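Cuaderno del taller de encuadernación, 19 de febrero de 2020
Masa madre de engrudo, lomos y el papel que no quería doblarse
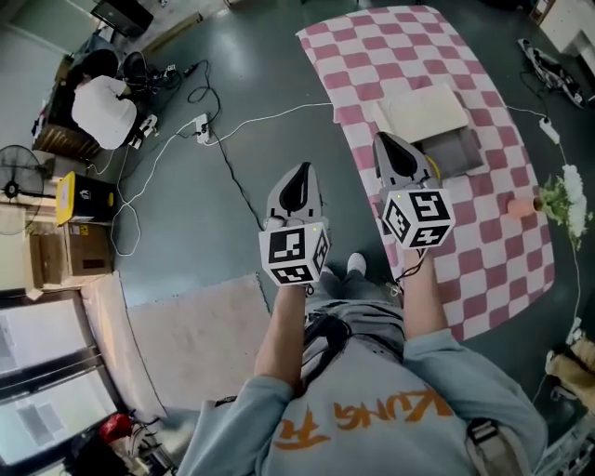 La sudadera de KUNG FU, zapatillas blancas y el suelo verde grisáceo.

Empiezo la página con el engrudo, que es lo que más guerra me ha dado esta semana y lo que seguramente querrá leer Maureen cuando vuelva. La tanda que hice con el almidón de trigo nuevo (el saco que nos mandaron de Levovus) espesa mucho antes que el de siempre. Yo estaba tan tranquilo removiendo a fuego bajo, pensando en otra cosa, y cuando quise darme cuenta tenía en el cazo algo parecido a una gelatina de postre. Se salvó pasándolo dos veces por el colador de crin y añadiendo agua a cucharadas, pero la próxima vez partiré de una proporción más clara, una parte de almidón por seis de agua, y ya lo reduciré si hace falta.

Lo probé en tiras del papel japonés fino y en recortes de percalina. En el papel, estupendo: tira suave, no deja brillo y permite recolocar la hoja con toda la calma del mundo. En la percalina traspasa un poco, sobre todo en la azul clara. Para las tapas sigo prefiriendo la mezcla con cola blanca, mitad y mitad, aunque Severyn me mire con esa cara suya cada vez que saco el bote.

El libro grande, el de las actas de Vullbridge. Son 352 páginas de un papel bastante áspero, y casi 800 gramos el bloque sin tapas. El lomo original estaba pegado con cola animal ya cristalizada, de esa que salta en escamas si la miras fuerte. La ablandé con cataplasma de metilcelulosa, veinte minutos por tramo, y fui retirando con la plegadera de hueso. Hay que tener paciencia y parar cuando el papel empieza a ponerse mate, porque a partir de ahí se levanta la fibra – lo sé porque en el tercer cuadernillo no paré a tiempo y ahora tiene una calva que habrá que injertar.

Los cuadernillos rotos por el pliegue son 11. Los he reforzado con tiras de papel japonés por fuera, salvo el primero y el último, que llevan la tira por dentro para que no se vea el escalón al abrir. Myroslav propone coser sobre cintas y olvidarnos de los nervios, y creo que tiene razón. El libro se va a consultar mucho, tiene que abrir plano, y los nervios eran falsos de todos modos: cartón forrado, pegado encima del lomo. Guardo los restos en un sobre dentro de la caja, con su etiqueta, por si a alguien le interesan más adelante.

Sobre el cartón de las tapas: compré el gris de 3 milímetros y me parece demasiado para este formato. Hice una maqueta con retales y queda un ladrillo. Probaré a contraencolar dos finos cruzando la fibra, que además se comba menos. Si alguien tiene cartón abierto y le sobra un pliego, que me lo deje en la balda de abajo, por favor, y se lo repongo.

Asunto de la fibra, otra vez. Las guardas que cortó Yurii venían con la fibra atravesada y al encolarlas se ondularon como una teja. No es culpa suya, el paquete traía la flecha mal puesta (comprobado con el resto de las hojas, todas igual). De ahora en adelante, prueba del doblez antes de cortar, aunque el paquete diga lo que diga. Con las hojas que ya están cortadas se pueden hacer cuadernos pequeños, que en ese formato la fibra sí les queda paralela al lomo. Ya he apartado un montoncito para las pruebas de costura copta de Ese, que en diciembre se quedó con las ganas.

La prensa de husillo vuelve a cabecear. Le puse un poco de cera en la rosca y mejoró bastante, pero la platina de arriba sigue bajando antes por la izquierda. De momento uso dos tableros y compruebo con una regla en las cuatro esquinas. Es lento, pero el último bloque salió recto y me fui a casa muy contento.

Ah, y el hilo. El de lino encerado de Jomov es precioso y huele de maravilla, pero para el papel áspero resulta gordo: hincha el lomo mucho más de lo que yo había calculado. Para las actas usaré el fino sin encerar y lo pasaré yo mismo por la pastilla de cera de abeja.

Pendiente: el injerto del tercer cuadernillo, teñir papel para que se acerque al tono del original (té no, que luego amarillea), cortar las cintas y preguntarle a Maureen dónde guardó los tejuelos de piel granate. He mirado en los cajones de los tipos y en el armario alto, y allí no están.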